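Office plants: who waters what from April

The new desks on the second floor are in, and with them came most of the plants that used to live on the windowsills at the Sutherland building. Some made the move in good shape and some did not. Several people have asked who is supposed to be looking after them now, so this item sets out the arrangement we have agreed with facilities.

Until the move, the plants were covered by a service contract with Ruritz. That contract ended with the lease and it has not been renewed. From April the plants will be watered by staff, one area at a time, on a rota kept by Rhonda Pelletier. If your team has plants on its desks, one person from the team should send Rhonda their name. You can swap with a colleague whenever you like as long as one of you does the round.

The round takes a few minutes. Watering cans are kept in the supply closet next to the kitchen, on the bottom shelf. Please fill them at the kitchen sink and not in the restrooms, where the faucets are too low and most of the water ends up on the counter. Fill to halfway. A full can is heavy and tends to slop when you carry it between the desks.

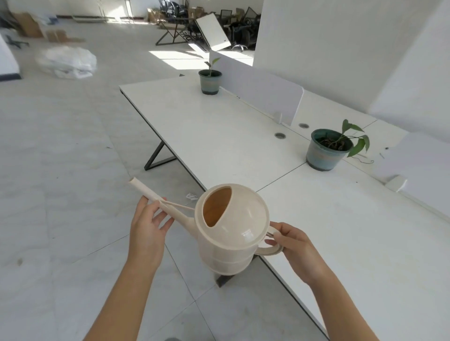 Watering can at the ready beside one of the shared desks, with two of the potted plants.

Small pots on the desks need very little. Push a finger into the soil first. If it feels damp below the surface, leave the plant until the next round. If it is dry, pour slowly at the edge of the pot and stop when the top layer has darkened. The thin young plants are the easiest to drown, and we lost a number of them last winter to two people watering the same pot on the same morning. To avoid this, tick the sheet on the closet door when you have finished your area.

Take care near the cable openings in the desktops. Anything spilled there can run down to the power strips underneath. Keep pots away from the openings and away from laptops, and move the pot before you water it if it has drifted too close. If water does go in, do not try to dry it out yourself. Call the facilities desk on extension 2401 and tell them which desk it is. Wipe up drips on the tile right away, as the floor gets slippery.

Larger plants, meaning anything standing on the floor, are not part of the rota. Francine Beaudoin in facilities will do those herself for the time being. She would also like to hear about yellow leaves, flies in the soil or pots that have cracked. She has a small budget of $400 for the year for soil, saucers and replacements. Saucers have been ordered from Skamico and will be handed out when they come in. Until then, please put something waterproof under any pot that leaks.

A few people have brought in plants of their own, which is fine. Put your name on the pot, on a piece of tape underneath or on the side. Named plants will not be watered on the round unless you ask for it. If you are going to be out for more than a week, leave a note on the pot and whoever has your area will include it.

There are also 4 spare pots left over from the move, without plants, in the box marked Rekby in the supply closet. They are free to anyone who wants to repot something. Please do the repotting on newspaper in the kitchen and take the old soil down to the outdoor bin, as it blocks the sink.

The sheet for the first month is already up. The area by the copier and the row closest to the stairs still need a name.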